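Village Hall Kitchens & Catering > Crockery, Cutlery and Other Arguments

Replace the green plates or keep them going?

cold_custard
October 4, 2023
We have inherited the crockery for our monthly lunch club and I need a second opinion before I spend anyone's money. The plates are the ribbed sort, teal green, glossy, rings all the way round the rim and carrying on towards the middle. Over 70 of them, bought in 2000 by someone with firm views on colour.

My difficulty is the ridges. Gravy gets into them, dries, and then has to be negotiated with. Plain white from Flolledier would cost us very little and would match the tables, which are also white.

I put one of ours out on its own this morning to see whether I could learn to love it.
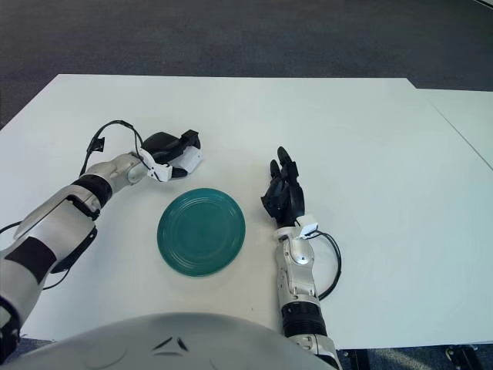 I nearly did. On a bare white table it looks rather handsome, and I can see why whoever chose it thought seventy more would be a good idea. Then I remembered the washing up. We have one sink, a dishwasher with moods, and a rota that consists mainly of me.

So, keep or replace? Please be gentle with the green.

marrowfat
Keep. White plates on white tables is how you get a lunch that looks like a dental appointment. Ours are white and every fish pie we've ever served has vanished from sight.

Also the ridges only matter if people leave them to dry. Put a washing up bowl of warm water by the hatch and have people drop their plates in as they come up. We've done that since April and I haven't picked up a scourer in anger.

GArabzadeh
Replace. I ran a works canteen for 5 years with ribbed plates and I would not wish it on a rival. You can soak them all you like. Mustard gets in there and settles down to raise a family.

If you do buy new, go for the Horora ones with the narrow rim. They stack lower, so you get more in the cupboard, and the cupboard is always the real problem.

marrowfat
With respect, Gholamreza, a works canteen is people eating in 20 minutes and running. A lunch club sits over its pudding for an hour and a half.

GArabzadeh
Which is precisely how long mustard needs.

teatowel_tess
Could you split them? We kept our old patterned set for cakes and cold things and bought plain for hot dinners. A slice of lemon drizzle on a green plate is a lovely sight and there's nothing on it to get stuck. Crumbs, at worst.

The snag is storage. You end up with 2 stacks, and someone will always put the wrong one on top.

cold_custard
The cake idea has some appeal. Our cupboard is one shelf deep and already has an urn in it that we're not allowed to throw away, but I could move the raffle prizes.

Does anyone know if the ribbed ones chip more? I found a few with nibbles out of the rim at the bottom of the pile.

sproutfarahani
Mine chipped from being stacked by the handful and dropped the last inch. That's Farahani family technique, handed down. Sheets of kitchen roll between them helped, although my mother takes the sheets out and uses them.

I'd bin anything with a chip in it whatever you decide. Not worth a cut lip over a quiche.

GArabzadeh
Agreed on the chips. There, we can all be friends.

marrowfat
Still keep the rest, though.

cold_custard
Chipped ones are out as of teatime. I'm going to try marrowfat's bowl by the hatch at the next lunch, which is sausages and onion gravy, so it'll be a fair fight. If I'm still there at four with a toothbrush I'll be pricing up plain white — and Gholamreza may say what he likes.

teatowel_tess
Use a soft nail brush. The toothbrush bends.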